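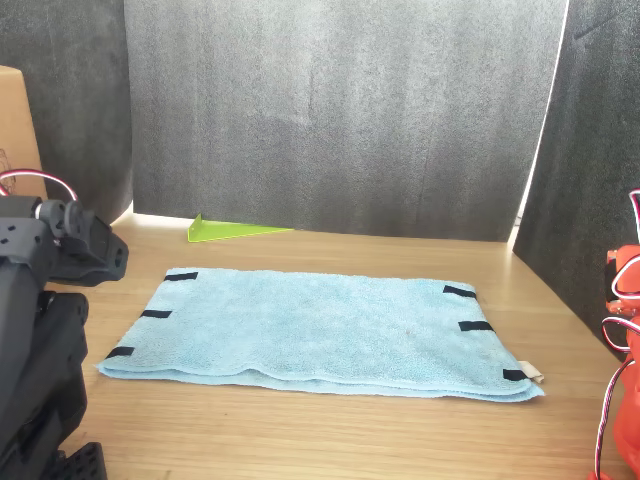 Towels gone stiff and a bit sour after moving - is it the water?

We moved to Hirley in June and ever since then our bath towels have been getting worse and worse. They come off the line feeling like cardboard, and they have a smell that you only notice once you start drying your face, which is the worst possible moment to notice it! We never had this at our old place in Pultholm with the very same towels and the same detergent. The washer came with the house and is a front loader. I wash towels at 104 degrees with a full cap of liquid and a good glug of softener, and I have been adding more softener as they get rougher, but it doesn't seem to help. My sister-in-law thinks I should throw them all out and start over. I would hate to, as a few of them were wedding presents and they still look perfectly nice folded up on the shelf. Has anyone brought towels back from this?

Posted by bramblehem, 2022-02-05

oldmill_laundry

Please don't throw them out yet! I had exactly this when we moved from the city out to a house on well water, and I got very down about it, silly as that sounds. You probably have two things going on at once, hard water and too much product, and they feed each other. The minerals tie up the detergent, the leftover detergent and softener coat the loops, and then the towel can't soak up water or dry out properly, so it starts to smell.

What I did was this. Wash the towels on the hottest cycle their labels allow, with no detergent at all, and look through the door about 14 minutes in. If you see suds, that is old soap coming out. Run it again until the water stays clear (mine took 3 rounds, and one very old bath sheet took more). Then go back to normal washing with half the detergent you use now and no softener, ever. I know that sounds backwards when they are already rough, but the softener is a big part of why they won't absorb.

For the stiffness, give each towel a really hard shake before you hang it and another when you take it down. If you have a dryer, ten minutes at the end on low does wonders, and then you can fold them while they're still a little warm - my favorite chore in the whole house, if I'm allowed to have one.

Oh, and do check the rubber seal around the washer door. Pull it back and wipe inside the fold. When I first did mine I found a sock and something I would prefer not to describe.

Hedlund64

vinegar

pinecone_kitchen

The advice from oldmill is good and I'd start there. I would add that your town's water department can usually tell you how hard the water is, so give them a call before spending money on anything. We skipped that step and very nearly bought a softening system for 2,000 dollars when a box of washing soda was all we needed.

A word on the vinegar, as I see it's been suggested: a little now and then in the rinse is what many people do, but some washer makers advise against it on account of the rubber parts, so have a look in your manual. And never use it together with bleach, please.

Don't crowd the drum either. I used to stuff in every towel we owned and wonder why they came out smelling of pond. Now I do two small loads and hang them up right away, with plenty of space on the line, and even the guest towels are pleasant again.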